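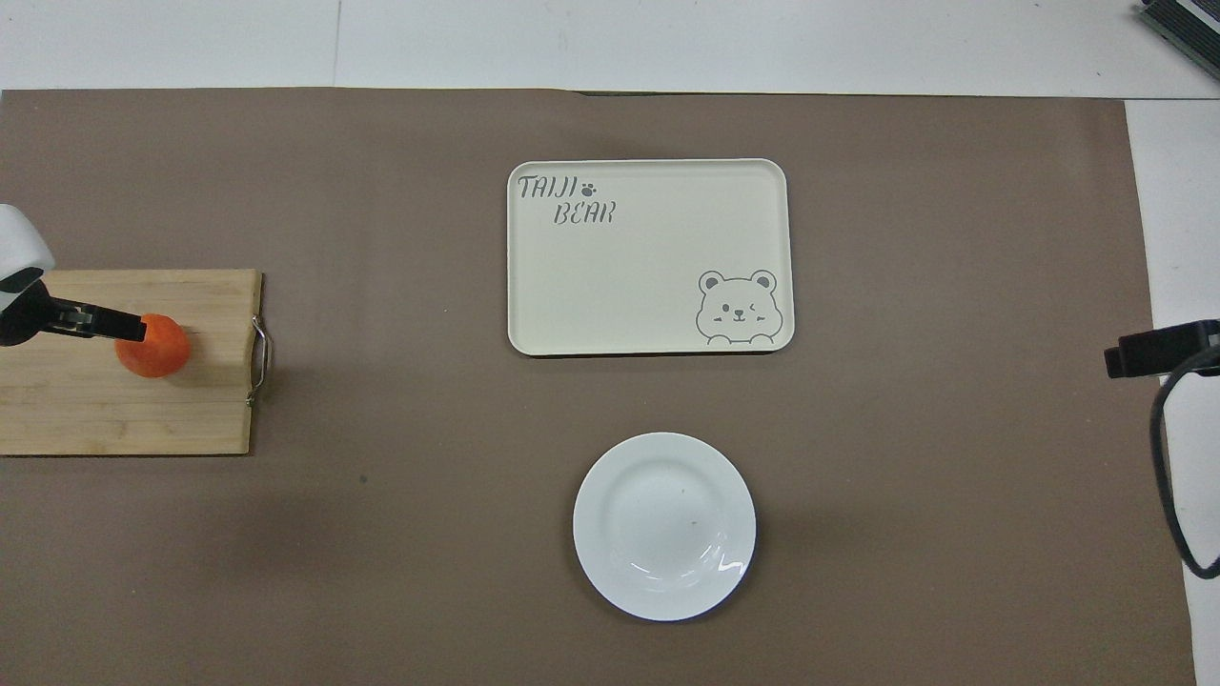

Gripper pads slipping after cleaning, and when do you change them?

yiran_l
Hello all. I take care of one tabletop cell in our lab in Emholm. One arm, parallel gripper with black fingers, a brown mat on the table, and the task is pick and place of fruit between a cutting board and a plate or tray. It is not a heavy job, the orange is the worst thing it must hold.

My problem is the fingertips. In July we changed to the soft pads from Vedton. For the first 1,000 cycles they were very good. Then the drops started, always during the lift from the board and always the orange. I cleaned the pads with alcohol and it became better for maybe an hour, after this it became worse than before. The counter now says 3,645 cycles on the same pair.

What I checked already:
Grip force is the same value as on the first day.
Finger screws are tight.
Finger zero was done again this morning, no change.

Is this normal life for such pads? And what do you use for cleaning?

habib_p
Alcohol is your problem, I think. We have the same pads in Brorkdale and I stopped using alcohol on them after the second pair. The surface gets shiny and hard. Warm water, one drop of dish soap, wipe again with clean water, let it dry in the air. Do it at the end of every shift, also when the pads look clean.

Orange skin has oil in it. You don't see the oil but it stays on the pad, and then dust from the mat sticks to it.

shufen.deng
I don't agree that alcohol is the cause. We clean with it every day and a pair lives much longer than 3,645 cycles. But our pads are a different material, so please ask the supplier what it is before you decide.

I would look at the approach first. In your picture the fingers come in from the side and low, and the tips press on the left side of the orange. Is it only touching there, or do you close around it? If only the tips touch a round fruit, any pad will slip sooner or later. The contact is too small.

yiran_l
@shufen.deng It closes around it in the program, but you are right that we hold more with the tips than I want. The fingers come in nearly flat to the board. I set it so because the board has a wire handle on the right edge, and when I came from above with the wrist tilted, I once caught the handle on the way out and pulled the board on the mat.

@habib_p Thank you, I will try the soap. The pads do look shiny.

xq_cell2
Turn the board so the handle is away from your exit path, or take the handle off. Then you can come from above again.

Also, how is the board fixed? If it only lies on the mat it will move a little with each touch. Your taught height can be wrong by a small amount and the fingers rub on the wood. Rubbing on bamboo will eat soft pads faster than any orange. I put four dots of rubber under ours.

yiran_l
It only lies there. I did not think about rubbing. I took the fingers off now and looked at the lower edge of both pads, and there is a flat worn place, on one more than on the other. So the height is too low also.

shufen.deng
One side more than the other means the wrist is not level to the table. Check it with a gauge before you teach the height again, otherwise you only move the mistake.

habib_p
OK, the wear is a good find. I still say no alcohol on these pads :)

yaqin_luo
Two small things from somebody who has spent too many evenings on this kind of cell.

First, the mat. Yours has fold creases. Ours had them too, and a plate standing on a crease was higher on one side than on the other. We put the mat under a flat board with some weight on it for a night — most of the creases went away. If you measure your heights, measure on the objects and not on the mat.

Second, the cable of the clamp-mounted unit on the right side. It hangs in a free loop. I would tie it to the table edge before the arm finds it one day. If that unit is a camera, mark the clamp position with a pen also. Ours turned a little every week and we blamed the gripper for a month.

xq_cell2
Agree on the pen mark. We use Zheng clamps and they creep too.

yiran_l
Many thanks to everybody. What I did today:

Wrist leveled, it was off to one side as Shufen said.
Pick height raised, so the fingers now pass free over the board.
New pads from the box, soap and water only from now on.
Clamp marked, cable tied.

The handle is still on, because the board is not mine. I turned the board around and I teach the approach from above tomorrow.

After 800 cycles on the new pads I will take them off and look at the lower edge again. One question stays open for me — do you replace both pads together, or only the worn one?

shufen.deng
Both, always. A new pad and an old pad do not have the same thickness, and your center moves.

habib_p
Only the worn one if the other is less than a week old. They are not cheap.

shufen.deng
And then you teach the center again, which costs more time than the pad.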